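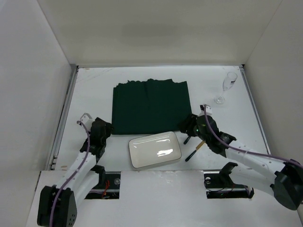 Page 13 of 15

Topic: Green cloth with the white tray, or is it too much?

plokitard_kitchen wrote:
Bumping my own thread because the last page wandered off into gravy boats (my fault, I know, I asked). So, back to the table! The picture has the pieces I'm trying to make work together: the dark green cloth, folded up for now, the white ceramic tray with the rounded corners, and the one champagne flute I've decided I like. We're having people over in June for my parents' anniversary, just a small toast before dinner, and I want one little spot on the sideboard that looks like somebody cared. My sideboard is painted white, the wall behind it is white, and I go back and forth every evening on whether the green is going to look rich and lovely or just like I left a sweater out. Opinions, please, and be as blunt as you want, I raised teenagers.

Trutwood_Tess wrote:
Oh, I love the green! I really do. White on white on white is pretty in magazines, but in a regular house it always makes me feel like I'm waiting for the dentist. A dark cloth gives your eye somewhere to land. My only suggestion would be to open it out and iron it, then fold it in thirds the long way so it runs under the tray like a short runner. Bunched up in a square like that you get all those soft creases along the top, and once you set something heavy on it they press in and never look quite intentional.

oldspoons wrote:
I'm going to disagree with Tess, and she knows I adore her. I like the creases. A cloth that's been ironed flat and folded in thirds looks like a hotel breakfast to me. Let it be a little soft and set it behind the tray, pretty much how you have it, and let the tray do the shining. That glaze is really glossy, you can see the light bouncing right off the middle of it, and I think it looks nicer on the plain white than it would on top of fabric. You'd lose the rim if you sank it into a thick cloth.

Trutwood_Tess wrote:
Hotel breakfast! I'll remember that at the next swap meet. But a tray on a bare painted sideboard slides, and it scratches. I've had mine repainted once already and it cost me 245 dollars, so now everything in my house sits on something. At least put felt dots under it.

plokitard_kitchen wrote:
I hadn't thought about scratches at all, and the paint is only a year old, so thank you for the new thing to worry about. The felt dots I can do. What about the glass? My sister thinks a clear flute disappears against all that white and wants me to borrow her colored ones.

Muireann Moynihan wrote:
Your sister has a point about it disappearing. It's easy to miss over there on the right, it's so pale. But I'd move it before I'd replace it. Stand it so the green is directly behind the bowl when you're looking from the doorway, and you'll get that nice thin outline of the glass against the dark. I did my daughter's engagement party that way, on a navy tablecloth, with the plainest glasses you ever saw, and people asked me where I'd bought them. (The grocery store. I told everyone it was a little shop on Breathnach Street and I'm not sorry.) Once there's something bubbly in it you'll have plenty of color anyhow.

oldspoons wrote:
Seconding Muireann. Also, what are the two long dark things to the right of the tray? One of them has a light tan section and I've been trying to decide if it's a brush. If it is, I want to know what for, I collect odd kitchen brushes and I have no shame about it.

plokitard_kitchen wrote:
Ha, those aren't going on the sideboard! I'll start you a separate thread about kitchen brushes, because I have a drawer full and I know how you get.

urkham_dad wrote:
Newer here, so tell me to hush if I'm out of line, but how many people are toasting? If it's more than a few, a tray that shape fills up fast with flutes, and they're tippy. Tall narrow glass, thin stem, and it only takes one uncle. I'd put the glasses straight on the sideboard and use the tray for something low, like little toasts or strawberries. We did our open house that way and lost zero glasses, compared with the year before, when I was picking bits out of the rug on Tuesday and still finding them at the weekend.

plokitard_kitchen wrote:
Not out of line at all, welcome! There will be 15 of us and at least two of those uncles. Strawberries on white with the green behind them sounds so pretty that I may have just changed the whole plan. Would that look like Christmas, though? Red and green?

Trutwood_Tess wrote:
A bit like Christmas, yes. Do green grapes or little lemon cookies and you're safe.

oldspoons wrote:
It will not look like Christmas in June with the windows open. Strawberries have green tops already and no one has ever mistaken a strawberry for a wreath. Have your strawberries.

Muireann Moynihan wrote:
Lemon cookies AND strawberries, at opposite ends. I have a recipe that bakes at 350 and comes out small enough to eat in one bite while holding a glass, which matters more than the colors if you ask me. I'll type it up after supper. And please iron the cloth a little, plokitard, even if you only do the front edge. It's the side everybody sees, and the bottom of it is a touch uneven the way it's folded now.

plokitard_kitchen wrote:
Front edge ironed, soft on top, everyone gets half of what they wanted. I'm picking up the felt dots tomorrow and I'll set it all out on the real sideboard so you can argue about that one too. Muireann, I'll be watching for the cookies!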